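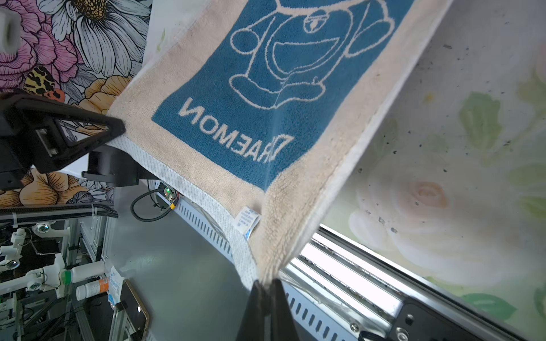
Household Textiles, Unit 3
Towels: front and back, edges, hems, labels, folding
Prarside Evening School, Room 17
Notes for the session of Saturday, December 8, 2018

Bring a towel. Any towel, but the best ones for this session are the ones with a picture or a name on them, the kind bought for a child or brought back from the beach. If you have a cartoon character hanging on a hook at home, bring that! The plain white bath towel is a fine thing and we'll get to it, but a figured towel shows you how it was made the moment you turn it over.

In November we did sheets and pillowcases, which are flat cloth: one set of threads running lengthwise (the warp), one set running across (the weft), over and under. A towel has all of that and then something extra, and the something extra is what makes it such a pleasure to look at closely.

1. What terry is

Terry cloth has two warps. The ground warp is held tight and makes the body of the cloth with the weft. The pile warp is let out slack, and when the weft is beaten up toward the finished cloth the slack yarn buckles into loops. In the most usual kind the loom puts in three weft threads a little way off from the cloth and then pushes all three up together, and up pop the loops. That's called three-pick terry. If the loops come up on both faces, you have an ordinary bath towel.

Pull gently on one loop with your fingertip. Gently! It will grow, and one of its neighbors in the same line will shrink, and now you know which way the pile warp runs. Please don't do this to a towel you love. A pulled loop can be snipped level with the others and the towel won't unravel, since the ground weave is doing the holding.

Some towels have the loops sheared off on one side to make a velvety face. It takes a printed picture beautifully, and it feels lovely, and it dries you rather badly. Turn a sheared towel over and use the looped side. So many people have owned one for years and never tried it.

2. Pictures: woven or printed

There are two common ways to put a picture on a towel and you can tell them apart in a couple of seconds.

A printed picture sits on one face. Turn the towel over and you find white, or a plain color, with maybe a ghost of the design where the dye went deep. Part the pile with your thumbs and look at the roots: on a print the color often fades as you go down.

A woven picture goes all the way through, in a manner of speaking. The loom has pile yarns in two colors, say teal and white, and wherever the teal loops are up on the front, the white ones are up on the back. A white outline on a teal ground turns into a teal outline on a white ground when you flip it. Some towels carry the figure differently, in a flat weave with no loops, or with loops on one face only, so don't expect a perfect swap of colors every time. Look and see what yours does.

Now the part everyone enjoys. If there is a word on the towel, read it from the back. The letters run the wrong way, just as they would on a shop window seen from inside. Hang it by the bottom corner and it's upside down as well. This is the quickest test for front and back when the colors are no help: find a letter that isn't the same in a mirror. R, D, E and N are all good for this. A, M, O and T are useless, and a towel that says only TOM or MOM needs a bit more thought.

Round faces are hard to judge too. A character drawn looking straight at you can look right from either side, so go to the lettering first.

3. Edges

A rectangle of towel has four edges, and they come in two kinds.

Selvage edges run along the length of the cloth, parallel to the warp. On a towel woven as a single width this edge is finished on the loom, and it's often a narrow flat band with no loops. Many towels are woven several side by side on a wide loom and slit apart, and then the long edges need turning over and stitching as well. Run a finger down the long side of yours: is it woven closed, or is there a fold and a row of stitches?

Hem edges are the short ends. Here the cloth has been cut, folded under (twice, on a good one) and sewn down. Look at the corners, where the long edge and the short end meet. All the strain of hanging and pulling and being dragged out of a washer falls on those four points, and a careful maker puts in some backstitching there. A cheap one stops the seam at the edge and leaves a tail of thread.

Borders are a separate matter from hems. A border is part of the design: a frame in another color around a central panel, or a flat band across each end. A flat band inside a terry towel shrinks differently from the looped part, and that's why an old towel sometimes has a waist. You can ease it out by hand while the towel is damp, pulling across the band, a few inches at a time.

4. The label

Care labels are usually sewn in at a hem or close to a corner, small, pale, and the first thing to be ignored. Please read yours before the session and copy down what it says. We want fiber content, washing temperature, drying instructions and country.

Two things to watch for. The label is nearly always sewn to the back, so it makes a second check on section 2 (do the lettering and the label agree?). And the print on a label wears away much sooner than the towel does. If it's still readable, write it on a card today and tape the card inside the closet door.

Common instructions and what they're after:

Wash before first use. New towels carry finishes that make them feel soft in the store and make them shed water. They drink much better after a wash or two.

Wash dark colors separately. Teal, navy and red are the ones to respect. With a dark panel inside a light border you can't separate them, so wash cool and don't leave the towel lying wet in a heap.

No fabric softener. It coats the loops. A shake at the door, both hands, good and hard, does more for softness than anything in a bottle.

5. Handling and folding

We will do this standing up, at the long tables, and it's more fun than it sounds.

Picking up. Take a towel out of a heap by whatever you can reach and it hangs as a long, twisted diamond. Don't put it down and start over. Keep hold of the corner you have, let the rest drop, and run your other hand along the edge from that corner until you reach the next one. Follow the edge with thumb and finger and don't let go of it on the way. A stitched or woven edge feels quite different from the pile and you can do this with your eyes shut. (We'll try it with eyes shut.)

Which corner next? If you follow a short edge you finish with the towel hanging lengthwise from your hands. If you follow a long edge you have it sideways. For folding in the air you want the short edge, and for laying it on a table the long one is easier.

Laying out. Lower the far edge onto the table first and walk the rest toward you, so the air goes out from under it. Smooth with flat hands from the middle to the sides. Figured side down, if you want the figure outside at the end.

The closet fold. Lengthwise in thirds, then in half, then in half again. The fold goes toward you on the shelf and the edges go to the back.

The display fold. For picture towels only. Fold the two sides behind until the face or the name is centered, then bring the ends under. It takes a try or two to find where the picture falls, and every towel is different, so there's no measurement I can give you. Lovely when it works.

Folding in pairs. One person at each end, both holding corners, step in, hand over, step back. We'll do 15 minutes of this with bath sheets and beach towels.

6. Towels in the study box

You are welcome to handle everything in the box. Clean hands, no rings with claws.

Zostier bath towel, white, three-pick terry, flat band at each end. Good example of a waist.

Lirnatport hotel hand towel, number 1745 on a tape in the hem. Double-turned hems and really splendid corners.

Shokri beach towel, printed, sheared face. Compare the roots of the pile with the tips.

Unmarked kitchen towel, waffle weave, no loops at all. It's in there because someone always asks if it counts as terry. It doesn't, but it dries glasses better than anything else in the box.

7. To do at home

Sort the towels in one closet or one hook rail into woven pictures, printed pictures and plain.

For one figured towel, write down: loops on both sides or one; colors on the front; colors on the back; which side the label is on; long edges woven closed or stitched.

Find the most worn corner in the house and bring it in. We mend next time, and over-stitching a tired corner takes one needle, a yard of cotton thread and very little patience. Thread in white, cream and dark blue will be on the tables. For other colors please bring your own.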